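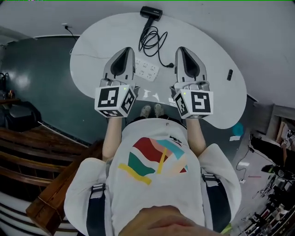
Feton Hand-Held Gripper Pair

We built the Feton pair for people who want to teach a machine by doing the job themselves, without first having to drive a robot arm about with a joystick. You pick up one gripper in each hand, you do the task at your own pace, and the jaws, the marker cubes and the camera in each gripper take down how you went about it. Most people are comfortable within a morning, and quite a few tell us they rather enjoy it!

Each gripper has a light grey body, two tapered jaws and a white cube at the handle end, printed with black-and-white markers so that the position of your hand can be worked out afterwards. A small green light on top of the cube comes on when the gripper is recording. If only one of the two is lit, stop and start the take again, as a one-handed recording of a two-handed job is very little use to anybody.

The finger pads are soft, with a ribbed inner surface, and they do wear. They pull off and push back on without tools (a little warm water helps in a cold workshop), and we put a spare set in every case.

A word about good examples, as we get asked this more than anything else. Vary things. Move the power strip, turn it round, leave the cable in a different heap each time – a learning system that has only ever seen a tidy table will be quite lost at a messy one. We suggest 200 takes of a simple task before you train anything, and keep the clumsy ones where you fumbled and recovered.

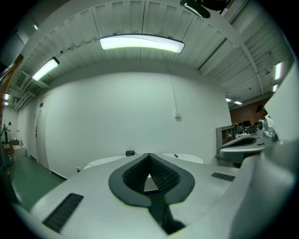
Dörte Harms wrote to us that her group at Prurach had recorded 154 takes before they thought of swapping left and right hands, and that she would do it from the first day if she were starting over.

In the case: two grippers, 4 spare finger pads, charger, printed guide
Recording software: Dikex, included
Order number: 3736
Delivery: orders placed now go out in March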